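How Does a Water Cooler Work?

Have you ever been thirsty in a waiting room, or a village hall, or the place where a grown-up works, and spotted a big upside-down bottle sitting on top of a stand? That's a water cooler (some people call it a water dispenser) and it's a cleverer thing than it looks, so let's have a good long think about it together.

The first puzzle is the bottle. It's upside down! If you tipped your own drink upside down with the lid off, you'd have wet socks in no time at all. So why doesn't the water in the big bottle come rushing out all over the floor?

The answer is air. Air is pushing on everything, all day long, even on you, though you're so used to it that you never notice. Inside the stand there's a little tank, and the neck of the bottle pokes down into it. Water runs out of the bottle until it covers the neck, and then it stops, for no more air can get in to take its place, and the air in the room pushes down on the water in the tank and holds the rest up.

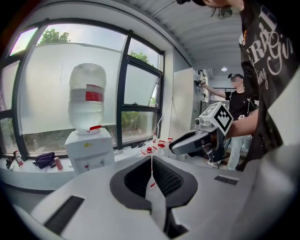
Now suppose you fill your cup at the tap. The water in the tank drops a tiny bit, the end of the neck peeps out, and in sneaks some air. Up it goes through the bottle – glug, glug, glug! – and a little more water comes down to fill the gap. Those big wobbly bubbles are my favourite part, and I've been known to pour a second cup just to hear them.

Many coolers have 2 taps, one for cold water and one for hot. A red tap very often means hot, so always ask a grown-up before you touch one. A full bottle can weigh up to 20 kilograms, so leave the lifting to them as well.

Something to try: fill a beaker in the washing-up bowl, turn it upside down under the water, and lift it slowly, keeping the rim under. The water stays up inside it! Then raise the rim a little and listen for the glug.

Written by Bernadette Tillman for Grolline Young Readers

Print this page | E-mail this page to a friend

Last updated: January

Contact us | © Grolline | Back to top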